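The man who sets the table

Vira Palamarchuk has been putting out place cards for other people's meetings for 4 years, and she would like it known that she did not choose the chairs. "The chairs came with the building," she says. "Black, on wheels, and they wander. You line them up, you go for a coffee, and when you come back one of them has gone to look out of the window."

We met at Amthorpe, where she runs the meeting rooms on the second floor. Her title is room manager. Her predecessor, Wenceslao Varela, was called head of spaces, which she thinks made him hard to talk to at parties.

The headline is Varela's, by the way. It was pinned to the office door when she arrived and she has never taken it down. "I was waiting for somebody to notice," she says. In February somebody finally did, a courier, and he only wanted to know who was going to sign.

Her subject, once she gets going, is the little wooden block with a slot for a card. Amthorpe used to have folded paper tents, which fell over whenever anyone sighed, and people in meetings sigh a great deal. Palamarchuk ordered 300 blocks from a supplier called Estora. At the last stocktake there were 117.

"People take them home," she says. "I went to Dayana Zamudio's leaving do and there was one on her kitchen shelf, holding up a recipe for lentils. I said nothing. It's a good recipe." 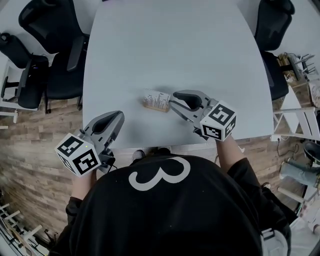
What goes on the card is a matter of some dispute. Palamarchuk likes a name and nothing else. Her colleague Tiburcio Esquivel favours the whole day's timetable in columns, in type that she describes as suitable for ants. They have settled on using his on weekdays when he is in and hers when he is on holiday.

On the table itself she is firmer. It is white, so it shows every ring left by every mug, and she wipes it between bookings whether or not the last lot swore they had only drunk water. "They always say water," she says. "I have never known water to be brown."

Does she ever sit in on the meetings? Twice, she says, and both were about parking.

I ask what a well-set room looks like, expecting a speech. She thinks it over. "Chairs in. Cards facing the people who have to read them. Bin empty." Then she gets up and pushes in mine, which I had left at an angle.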